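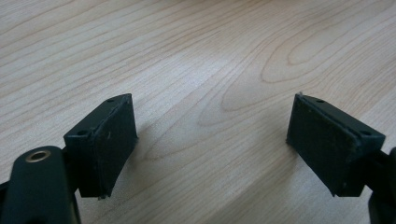
I have been meaning to write about the table for months and I keep putting it off, mostly because every time I sat down to do it the table was covered in stuff and I felt like a fraud. Mail, a bag of onions, the good scissors, a library book I swore I'd returned. You know how it goes.

But it's 1 May 2026, the windows are open, I finally cleared the thing off, and I want to talk about wood grain for a while. Get a coffee.

So, the backstory. We bought the table last October from Harasym, the secondhand furniture place out past the Jemotville exit (if you hit the tire shop you've gone too far, and yes, I went too far, twice). I'd gone in for a lamp. I did not get a lamp. There it was at the back under two rolled rugs and a box of doorknobs, and all I could see was one corner of it, this very pale blond wood, and I thought, well, that's probably going to be scratched to pieces under there. We moved the rugs and I got a little weak in the knees, I'm not going to lie.

It's the grain that did it. Most of the top has these long soft bands that run along in lazy curves, tan on blond, very calm, very polite. And then you get to the part where it all goes a bit wild and makes a set of arches, one tucked inside the next, with darker orangey-brown lines, like a map of a hill. I'm told this is called cathedral grain. I call it the onion. Everybody who sits down at that table ends up tracing it with a finger sooner or later, usually while telling me something they didn't plan on telling me, so I think of it as money well spent.

Was it a lot of money? It was 700 dollars, which made me swallow hard, because I had walked in with a lamp budget. I went and sat in the car for 15 minutes. Then I went back in.

What I was doing wrong

For the first few months I cleaned it with whatever was under the sink. Please don't do that. I had one of those all-purpose sprays in a color that doesn't exist in nature, and I'd give it a blast after dinner and wipe it off with a paper towel and feel very pleased with myself. By February the surface felt draggy. Not sticky exactly, more like it had a film on it, and if you looked across it toward the window you could see every swipe I'd ever made.

I asked at Harasym and got a very patient talking-to. Warm water, a tiny bit of dish soap, a cloth you've wrung out until your hands hurt, and then a dry cloth right behind it. Go with the grain. On the onion, where the grain goes every which way, I just pick a direction and commit.

After that I used a paste from a company called Lornska that comes in a flat tin and smells like oranges and an old church. You put on much less than you want to. I used too much the first time (of course I did) and spent the evening buffing it back off with one of my husband's old T-shirts while he asked if it was one of his good old T-shirts. It was not. It might have been.

You leave it for 20 minutes and then buff, and the brownish lines come up so much warmer. I do it every couple of months now. I find it relaxing, which is a sentence my younger self would have laughed at.

The rule about stuff

Once the table looked nice I got very bossy about what was allowed to live on it, and we had a couple of tense weeks. My first rule was that nothing could stay on the table overnight. That lasted four days. My second rule was a basket, and the basket filled up and then became furniture, and then there was stuff around the basket.

What's working for now is that one thing gets to be out. One! It has to be something I like looking at, and when I get tired of it I swap it for something else from the cupboard. Everything else gets carried to where it goes before bed, even if where it goes is a slightly embarrassing pile on the stairs.

I tried a dark blue bowl first, and it looked heavy and sad on that light top, like a puddle. A plant was fine until I remembered what plants need, and I wasn't ready to have water anywhere near my onion. Then I went through a phase of white things, and I'm still in it. Shiny white next to pale wood is so good. The light slides around on the curves all day, and even on a gray morning you get one long bright streak on there somewhere. I love anything with a narrow neck, too, something that starts out wide and pinches in. I could look at that kind of shape forever.
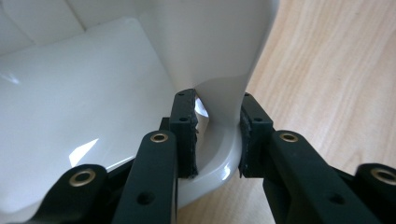

Things I've learned about shiny white stuff

It shows dust less than black does, but it shows fingerprints at an angle, so you'll think it's clean and then the sun comes around and it looks like a crime scene. A dry microfiber cloth handles most of that. I keep one in the drawer with the place mats.

Never drag anything. Pick it up, put it down. I have put little felt dots on the bottom of nearly everything we own at this point. The Koltmont ones are my favorite, they come on a sheet of 39, and they stay stuck even on a rounded bottom, where the cheap ones peel up at the edges and collect crumbs. I did run out halfway through the candlesticks, so one of those wobbles a bit.

If you're moving something with a stem or a neck, slow down. I broke a cake stand in March by hurrying, and I'm still annoyed. It was a wedding present and I'd only ever used it for lemons.

And leave some bare wood showing! I used to center everything on a runner with place mats fanned out at each end, all very tidy, and you couldn't see one inch of the grain I'd been so silly about in the store. The runner's in a drawer now.

Next up is the chairs, which don't match the table or each other, and one of them squeaks whenever anybody reaches for the butter. I'm going back to Harasym to look at a set. I still need a lamp, too.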